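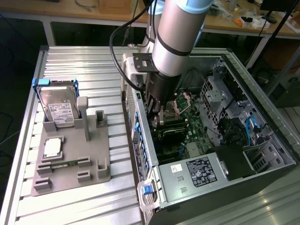 Isden Oral History Transcripts: read me first

Hello! If you've found this folder you're probably either a local history person or somebody who likes messing about with text, and I hope there's something in it for both of you. It holds typed transcripts of interviews with people who lived and worked in Isden and Felcombe, mostly about the mill, the shops and the two schools. I typed up a good share of them myself, so the spelling mistakes are mine (apart from the ones in the place names, which people have been arguing over since long before I got here).

Last updated 2025-11-27.

What's in the folder

There are 44 transcripts, one plain text file each. The file name is the speaker's surname, then the initial, then a part number if the talk ran over more than one tape. A spreadsheet called people.csv gives the decade of birth, the main job and the village for each speaker. Where somebody asked to be left anonymous you'll see a letter instead of a name, and the village column is blank.

The sound recordings are not here. Marion Skinner has the tapes and you'd need to ask her, and she'll want to know what it's for.

How the typing was done

Soledad Montes did the first batch and set the style, and the rest of us copied her as best we could. We type what was said, ums removed, dialect left in. If a word is a guess it has a question mark in square brackets after it. Long silences are marked (pause), laughing is marked (laughs), and a dog barking all the way through Shona Yule's second tape is marked once at the top and then left alone.

Dialect was the hard bit. "Nurkeck" turns up again and again and we've spelt it the same way everywhere so you can search for it - it's the old name for the lane behind the mill, and some speakers use it for the whole lower end of Felcombe. I'd love to hear from anyone who knows where it comes from.
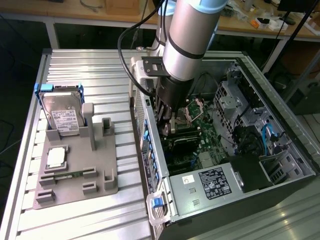

2 min read

Things to watch out for

The speakers aren't a fair sample of anybody. Jean Lindsay asked the people she knew, and then they asked the people they knew, so there are lots of weavers and hardly any farm workers. Please don't write that "Isden people thought" something on the strength of this lot!

Dates are shaky. Three speakers put the Marchand shop fire in three different years, and we've left them all as spoken. The same goes for wages and prices. If you need the real figure, go to the newspapers.

Part 2 of the Ogilvie interview stops in the middle of a sentence. The tape ran out. Heather Ogilvie did offer to finish the story over a cup of tea and I wrote it down afterwards, but that's in the notes file because it isn't her exact words.

Using it

Quote up to 200 words from any one speaker without asking, as long as you name them the way we do and say where it came from. For anything longer, or for a play or a broadcast, drop us a line first. Families have a right to ask for a transcript to come out, and if one does I'll take it down and put a line in changes.txt, so do check for a newer copy before you print anything.

Changes

September: added 9 transcripts from the Felcombe school reunion, fixed the accents that had gone funny in the Marchand files, joined the two halves of Skinner part 1.

Still to do: 6 tapes waiting to be typed, and the index of street names, which has got as far as M.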